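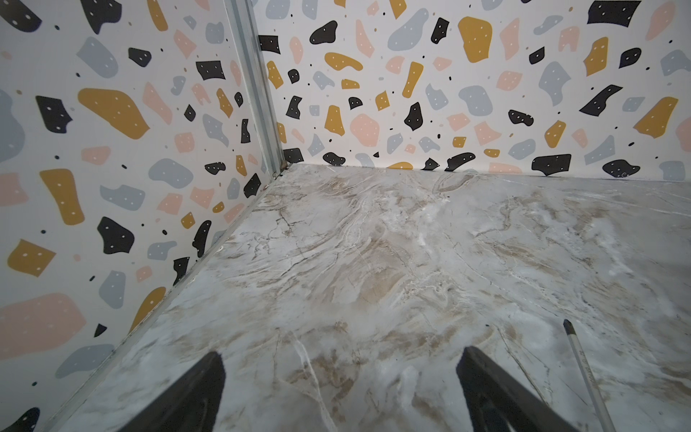 Speed of light demo first, because that's what everyone came for and because I'd promised it wouldn't take an hour (it took most of one). We met on Wednesday, September 19, 2018, upstairs at Pitivness, and I took the notes again, so blame me for the spelling. Maureen Haslam had the Arnar laser going on the long bench and couldn't get a clean return pulse off the far mirror, and she reckons the trouble is stray light and nothing fancier than that. Anything with a polish on it throws a bit back. Marble-patterned stuff with beige veining and a faint sheen will do it, and a silver-grey metal strip up the corner where two walls meet is the sort of thing she'd cover with black felt before she even switched on. I said I'd always thought of walls as more or less harmless and got a look. She wants matte black card behind the detector and a proper tube around the lens, and we all said yes please.

Then the path length. At the moment the beam goes 13 metres down the hall to the mirror and the same again back, and the gap between the two pulses is so small that you have to squint at the oscilloscope and believe. Yutong Fu wants to fold the path with a second mirror and get out to 30 metres each way. I like the idea a lot! The worry is alignment, as a bump to either mirror on the night and we've lost it, and there will be kids. Yutong thinks the mounts can be bolted to the window ledge. Maureen thinks the ledge moves when the trucks go by. They're going to try it with the Moltano mounts and see who's right, and I'm staying out of it.

Somebody asked whether we could just do it with a microwave and a tray of chocolate instead. We can and we probably will, as a side table, but there was strong feeling in the room (mine included) that the laser is the main event. The chocolate version needs you to take the frequency off the label on the back of the microwave, and then you're trusting the label.

The old detector. For those who missed the last meeting, we've been given a photomultiplier tube from 1957 in its original housing, with a handwritten calibration card in the lid, and it's a beautiful thing. Yutong has had the cover off. The tube looks fine, the resistors are well out of tolerance, and the cable insulation comes away in your fingers. Long discussion on whether to restore it or leave it be. My own view was that it should be run at least once, and I may have gone on a bit. What we settled on is that Yutong will build a new divider chain on a separate board, keep every original part in a labelled bag, and not power anything over its rated voltage without a second person in the room. Maureen asked that the high voltage part be written down exactly like that, so there it is.

We did not agree on what to do with the calibration card. I'd like it copied and put on the wall. Held over.

The Jang counter. It's back from repair and it counts, hooray, but it also counts when nothing is plugged into it. Maureen left it on over lunch with the input capped and came back to 16 on the display. Could be pickup from the lights, could be the repair. She'll run it again with the lights off and then again from the battery pack, and bring the numbers. Until then please don't use it for anything you care about.

Open night in October. We've got the hall from the afternoon on. I'll do the talk on why light slows down in glass, which I've been asked to keep shorter than last year's. Yutong is on the laser, and Maureen will float and rescue people. We need safety glasses in kids' sizes and a better way of keeping heads out of the beam than me standing there with my arms out. Rope was suggested. Yutong suggested running the beam above head height, which is so sensible that I'm a bit cross I didn't say it, and then we spent ten minutes on how tall people's heads are. Beam height to be decided once the mirrors are up.

Other bits. The kettle has been replaced. The key to the optics cupboard is back on its hook and I'd love it to live there. If you borrowed the small torque driver, Maureen would like it before she does the mounts.

To do before next time:
Maureen: black card, lens tube, counter test with the lights off.
Yutong: second mirror and ledge trial, divider board for the old tube.
Me: glasses, rope in case, cut the talk down.

We finished with the lights out so everyone could look for the beam in a puff of talc. Next meeting is after the mirror trial, and I'll send the date around.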